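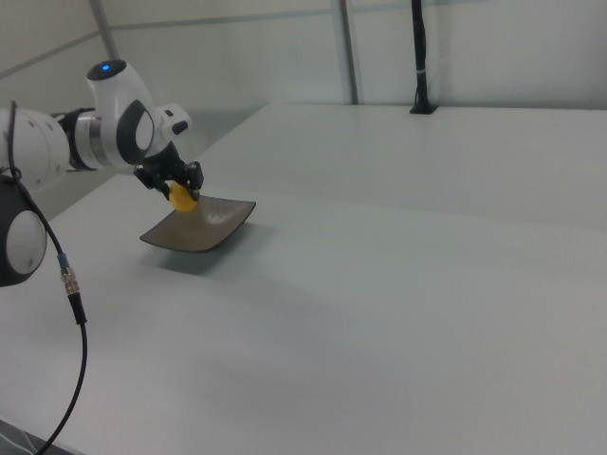 Porque é que o limão é azedo?

Se já provaste uma rodela de limão, lembras-te da cara que fizeste. Os olhos fecham-se, a boca aperta e aparece muita saliva. O responsável é o ácido cítrico, uma substância que existe no sumo do limão e também, em menor quantidade, na laranja e na tangerina.

Como sentimos o azedo

A língua está coberta de papilas, que são aqueles pontinhos que vês ao espelho. Muitas delas têm papilas gustativas ainda mais pequenas, chamadas botões gustativos. Dentro dos botões há células que reconhecem cinco sabores: doce, salgado, amargo, azedo e umami, que é o sabor do caldo de carne ou do queijo curado. Quando um ácido toca nas células do azedo, elas enviam um sinal ao cérebro.

A saliva a mais ajuda a diluir o ácido e protege os dentes. O esmalte é a parte mais dura do corpo, mas os ácidos podem gastá-lo. Depois de comer limão, bebe água e espera um bocado antes de escovar os dentes.

Uma fruta por dentro

A casca do limão tem duas camadas. A de fora é amarela e guarda óleos com muito cheiro. A de dentro é branca, chama-se albedo e sabe a amargo. No meio ficam os gomos, cheios de bolsinhas de sumo, e as sementes.

O limão nasce verde. Vai ficando amarelo à medida que amadurece, sobretudo quando as noites arrefecem. Em muitos jardins portugueses há limões maduros em dezembro, e o mesmo limoeiro pode ter flores e frutos ao mesmo tempo.

Os marinheiros e o escorbuto

Antigamente, nas viagens longas por mar, os marinheiros passavam meses sem comer fruta nem legumes frescos. Ficavam fracos e as gengivas sangravam. Era o escorbuto, uma doença causada pela falta de vitamina C. Os limões e as laranjas têm essa vitamina, e quem os comia melhorava.

Experimenta em casa: a mensagem escondida

Precisas de meio limão, uma taça, um cotonete, papel branco e um ferro de engomar. Pede a um adulto que trate do ferro.

Espreme o limão para a taça. Molha o cotonete no sumo e escreve uma palavra no papel. Espera 10 minutos, até secar, e a palavra deixa de se ver bem. Depois, o adulto passa o ferro quente, sem vapor, por cima do papel. As letras aparecem em castanho: o calor escurece as partes com sumo antes de escurecer o resto da folha.

Texto: Adaeze Obi
Revisão: Sabine Thiele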